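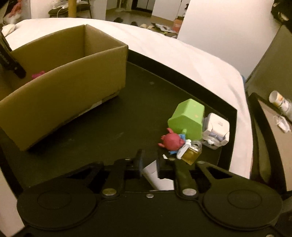

Section 3: Your first sorting shift with the hand-held gripper

I'm Vinh Đồng, and I ran the returns bench by hand for years before we brought in the Dranatico set-up. I wrote this section for the folks who'll be standing where I stood, so it's a bit more talky than the rest of the manual. Sorry, Leszek!

What changes for you: you used to grab an item, look it over and toss it in the box. Now you do the same sort with the gripper in your hand, and the system learns the job from your runs. Your eye for what goes where still counts (more than ever, I'd say). Your speed doesn't, and that took me a good while to get used to.

Before you start

1. Sign in on the bench tablet and pick "Mixed small items."
2. Put the tray flat on the cloth, with the open cardboard box in the tray and the small stuff grouped to one side. Toys, little plastic cases, clear containers — a mix is good.
3. Check the screws at the base of both fingers. If one turns by hand, stop and get Ozan Karakaya.
4. Open and close the fingers 3 times over the bare part of the tray.

Running a set

5. Start with the fingers open and the tips above the tray.
6. Come down on one item. With house-shaped blocks I go for the flat sides, but try what feels right to you.
7. Close gently, lift, move over the box wall and let go low.
8. Keep going for 15 items, then press Save.
9. Take a 6 minute break. Yes, a real one, away from the bench. Dwynwen Humphreys fought for that break when the new schedule came in, so please use it.

Note: Dropped something? Leave the run going and pick it up again with the gripper. I used to delete those runs and start over, and I threw out a lot of perfectly good work that way.

Note: Soft rubbery toys squash before they lift. Squeeze a little, wait, then squeeze a little more.

Caution: Keep your free hand out of the tray while the fingers are closing. They don't look like much, but they pinch.

Caution: If your wrist starts to ache, save the run and swap to the label desk. You don't need a supervisor's okay for the swap, and it doesn't count against your shift.

If the tablet shows code 19, the gripper has lost its place. Set it down on the cloth, wait for the beep and go back to step 5.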